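Type your search and press Enter
Filed under: Community, Waste & Recycling

Sorting benches open at Fladard repair hall

29 September 2020

A public sorting bench for small household waste has opened at the repair hall in Fladard, giving residents a place to bring the mixed odds and ends that curbside pickup does not take.

The bench is open to anyone living in the Fladard and Sulum collection areas. There is no charge, and no booking is needed for loads that fit in a single shopping bag. Larger loads have to be arranged with the hall ahead of time.

Under the old arrangement, people left bags at a shed behind the hall and staff emptied them into one container. Most of that container went to landfill. The new arrangement puts the items out in open metal bins at table height, where they are separated by hand into cans, plastics, usable goods and trash.

"We were throwing away things that only needed to be picked out," said Tracey Ashworth, who manages the hall. "A can is easy. The trouble is the can that comes in the same bag as a lamp cord, a pair of glasses and half a roll of tape."

The hall received 4,000 in grant money for the work in February. It paid for new lighting over the benches, a hand-washing sink and repairs to the floor by the side door. The metal bins were secondhand and came from Hebden, a catering supplier that was clearing out its stockroom. Trevor Hebden, who runs the firm, said they had been in storage for years and some of the paint had gone.

"They are scratched up, but they don't leak and you can hose them down," he said.

The bins are held in place with ordinary spring clamps so they do not slide when somebody reaches in. Ashworth said the hall may bolt them down later, once staff have settled on the best height and spacing.

Sorting is done in small batches. A few items are tipped out at a time and moved on before the next lot goes in. Stanisława Kubiak, who trains new sorters, said the small batches were her idea and that people did not like them at first.

"Everybody wants to fill the bin," she said. "Then you can't see what is underneath, and you cut your hand on something."

Drinks cans make up the largest share of what comes in. They go to Buser, the metal recycler, in sacks of 400. Crushed cans are accepted as well as whole ones, but they should be empty. Sunglasses and reading glasses are checked for cracked lenses and put on the free shelf by the front entrance if they can still be worn. Tape dispensers, staplers and other desk items go to the same shelf, or to local schools that have asked for them.
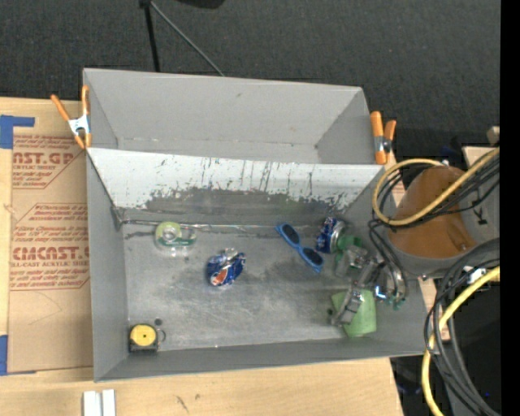
Soda cans, sunglasses and a tape dispenser in one of the metal bins.

The hall will not take batteries, paint, aerosol cans, needles or broken glass. Those still have to go to the county site. Food packaging is accepted only if it has been rinsed, and bags that have not been rinsed will be handed back at the door.

Ryan Stockdale, a Sulum resident who stopped by with two bags from his garage, said he would use the bench again but would like longer hours.

"I work until five, and by the time I get over here they're locking up," he said.

Ashworth said evening hours are being looked at and would depend on staffing. The hall has 3 paid sorters at present and is looking for one more. Applicants should be able to stand for most of a shift and lift 30 pounds. Gloves and aprons are supplied.

Schools and clubs that want to visit can contact Hayley Cheetham at the hall's front desk. Visits last one hour and include a turn at the bench. Children under ten need an adult with them.

Residents are asked to use the side door when dropping off bags and to keep the loading area clear. Items for the free shelf can be left with the front desk during opening hours. The old shed is now locked, and bags should no longer be left outside it.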